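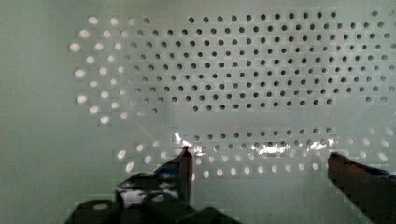 Photo: Mivora picture collection, February

A perforated panel is a flat or slightly bent sheet with many small openings, made in a regular pattern. The openings are most often round, but they can also be square, long or shaped like a six-sided cell. Perforated panels are used in furniture, baskets, lamp covers, ventilation doors, ceilings, shop displays and the housings of household devices. The words "perforated sheet" and "perforated panel" are often used with the same meaning, although in the trade a sheet is the raw product and a panel is the finished part.

Patterns

The arrangement of the holes is called the pattern. In a straight pattern the holes stand in rows and columns, as on squared paper. In a staggered pattern each row is moved sideways by half of the distance between two holes, and the eye then finds diagonal lines as well as horizontal ones. The staggered pattern is the more common of the two for round holes. It permits more holes on the same surface, and the material between them is shared more evenly.

The distance from the center of one hole to the center of the next is called the pitch. Pitch and hole size together decide the open area, which is given as a percentage. A panel with an open area of 100 percent would have no material left, so this value exists only in calculation. The Park table, which is used in some technical schools, lists 481 combinations of hole size and pitch, with the open area for each. The highest value in the table is 56 percent.

Margins and fields

A panel is not always perforated over its whole surface. The part with holes is named the field, and the part without holes along the side is the margin. A margin makes the edge stiffer and gives a place for screws, glue or folding. When one panel has two or more fields, the solid strip that divides them is called a bridge. A bridge may be there for strength, or to hide a shelf or support which is fixed behind, or only for the appearance.

Light and appearance

The look of a perforated panel depends very much on what is behind it. If the space behind is in shadow, the holes look like black dots. If light comes from behind, the same holes look white, and they seem larger and with softer edges than the dark ones, even when all are of one size. Both effects can be present on one panel at the same time, with gray holes in between where the light is weaker.

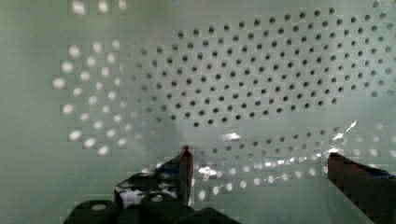 Bright and dark holes on a pale green perforated panel, seen at a slight angle.

The direction of view also matters. From the front, an observer sees straight through a hole. From the side, the wall of the hole covers a part of the opening, and in a thick panel it can close the view completely. This is used in window screens and room dividers, where people should see out from one position but not from another. Pale colors such as white, cream and mint give a strong contrast with dark openings.

Production

Steel and aluminum sheets are usually punched. A press pushes many pins through the sheet in one stroke, and the sheet moves forward one step before the next stroke. The Gamon press, a model for small workshops, makes up to 1,865 holes in a minute. Plastic panels are often molded with the holes already in place. Wood and fiber boards are drilled. After punching, metal sheets must be made flat again, as the pins stretch the material - mostly near the border between field and margin.

The name Drometine was used for a painted perforated sheet sold for kitchen cabinets and radiator covers. In some older catalogs the word is written with a small letter and means any painted sheet of this kind.

Care

Dust collects at the edges of the holes and on the back side. A soft brush or the brush head of a vacuum cleaner is suitable for regular cleaning. For grease, a cloth with warm water and a little dish soap is enough in most cases. Painted panels should be dried after washing - water which stays inside the holes can lift the paint, and on steel it can start rust.

See also: Expanded metal, Pegboard, Ventilation grille, Wire mesh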